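3.2 What people said about waiting for a parcel

I went into the interviews expecting to hear about noise. Delivery drones are loud, and the parish newsletters I had been reading for months were full of it. But when I sat down with customers of the Prisomach pilot, most of them wanted to talk about time. When would it come? Did they have to stand in the yard? One man told me he had taken half a morning off work for a tube of sealant (he laughed about it, but he did not order again).

We had 145 households sign up, all within 5 miles of the depot, and I tried to talk to as many as would let me in the door. Thulani Khumalo did the phone interviews and I did the kitchen-table ones, so if the two sets read differently, blame my habit of staying for coffee. The orders themselves were small household stuff – batteries, cat food, kitchen bits, a lot of cold medicine in November.
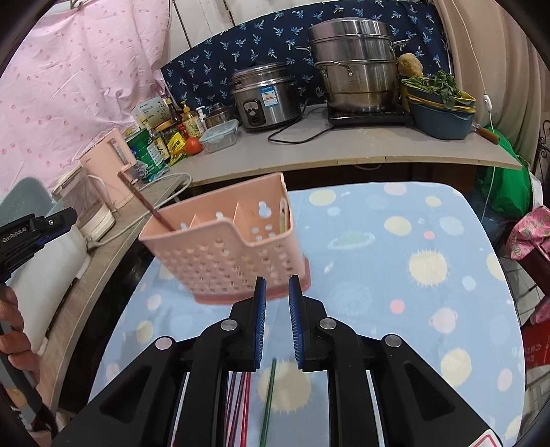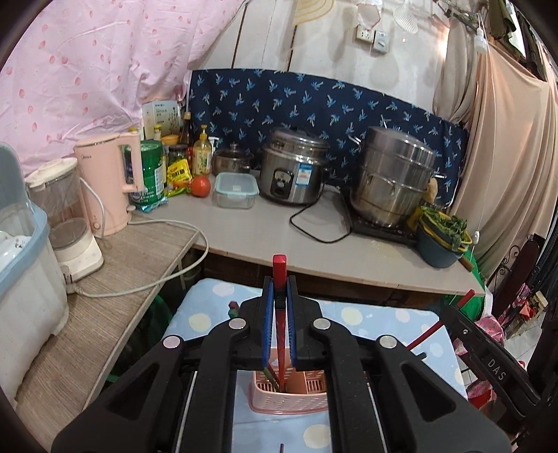

Figure 4. Chopsticks and a pink plastic utensil holder, with a hand-held gripper, in both panels.

3.3 Weight limits and the second trip

The Manis aircraft carries up to 800 grams, box included. That sounds fine until you start weighing what people buy together! A good many baskets went over, and the ordering page then split them into two flights without saying so very clearly. Customers saw one order and got two landings, sometimes a long way apart, and several called the help line to report that half their things were missing.

I think this is where the pilot lost people. Tshepo Shezi, who read an early draft, thinks I am being too hard on the ordering page and that the pricing did more damage, and he may well be right. We can't pull the two apart with the data we have. What I can say is that the split orders came up again and again in the interviews, and the delivery fee hardly did until I asked.

After the page was changed to show both flights before checkout, the complaints dropped off. By then, though, a fair number of the early customers had gone back to the van, and we never got them to sit down for a second interview.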